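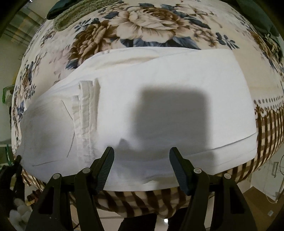 2019-09-29
Linen notebook, back bedroom, Ellum flat

Fold trials, white goods first. I put the pale things at the top of the list on the theory that they would be easy, which is the sort of theory I have in the morning. White on a cream floral blanket is fine for a person and miserable for anyone trying to find the edge of a hem. Side seam, crease and shadow all come out as the same gray line.

The trousers (I am calling them trousers, the inventory sheet calls them "white garment, lower") took the longest of anything in the clothing pile. Notes so I don't repeat this in January:

- Waist end is the trouble. Thick stitching and puckers, so it sits higher than everything around it and the top layer slides off toward the thin end. Lay the thick part down first and leave it alone.
- Leg on leg never matches. The back layer wants to show past the front one along the long edge. I allowed it a finger's width and moved on with my life.
- Smooth from the middle out. Smoothing from the hem up just walks the wrinkle to the waist, where it joins its relatives.
- Thirds beats halves and halves. Halving twice gives a lump at the waist end that won't stack.

Target from the Warrier sheet is a folded length of 18 inches for anything with legs. I would like to meet the person who wrote the Warrier sheet and see their closet. Mine came out longer on the first go and longer still on the second. Third go was acceptable if you stood by the door.

Changed the order after that: darks, then prints, then whites at the end when the light from the window has moved off the bed. Should have been the order from the start. Somebody had even written it in the margin of the old Prarkar checklist, in what I am sorry to report is my handwriting.

Bedding after lunch. The comforter is a different sport. Clothes have corners you can argue with. A comforter has corners in principle, and then you pick one up and the filling goes and lives in another one. Washing instructions say to dry at low heat for 100 minutes and shake, and whoever shook this one last had other things to do.

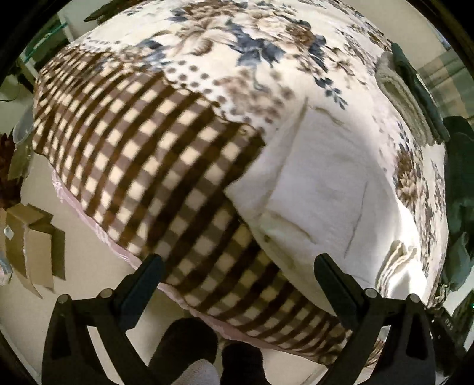
Comforter in its bunched state: gingham, roses, and the white part folded over on top.

The patchwork is a help, for once. With the checks you can tell straight away whether the thing is lying square, because the squares go fat and curvy wherever the filling is pushing. I ended up using the gingham as a ruler. When the rows look like rows again, stop pulling. The floral parts are no use for this, since a rose looks the same at any angle.

What worked:

1. Find the pink trim and follow it until you hit a corner. Don't guess at corners from the top.
2. Open the whole thing out before trying any fold at all. I skipped this twice to save time and lost the time.
3. Long fold first, then press the air out with a forearm from the closed side to the open side.
4. Then thirds. Sit on it if necessary. (Not in the Warrier sheet.)

There is a frayed corner, cream fabric, layers coming apart where it turns back by the white. Needs a few stitches before it goes through the wash again. I have put it on the mending list, where it joins 66 other items and can expect to be seen to by its grandchildren. If anybody on the next shift has cream thread, please just do it and cross it off.

Storage: the comforter does not go in the Nornix bag. The label says it does. I got it in, closed the zipper to within a hand of the end, and then it opened itself from the other side at its own pace. Use the big bin under the window and keep the bag for pillowcases.

Running total for the room is 107 pieces folded and shelved, counting a pair of socks as one piece, which I know is disputed. Towels not started. The striped ones can wait, the bath mats should not go in with them again, and I would like the fitted sheets to be given to someone else.

Next time:
- lint roller before the whites, not after
- ask Prarkar for a darker blanket to work on, plain, no flowers
- re-measure trousers against the 18 with the waist end laid first
- cream thread!!
- move the lamp to the left side of the bed, my own shadow was on half of what I did today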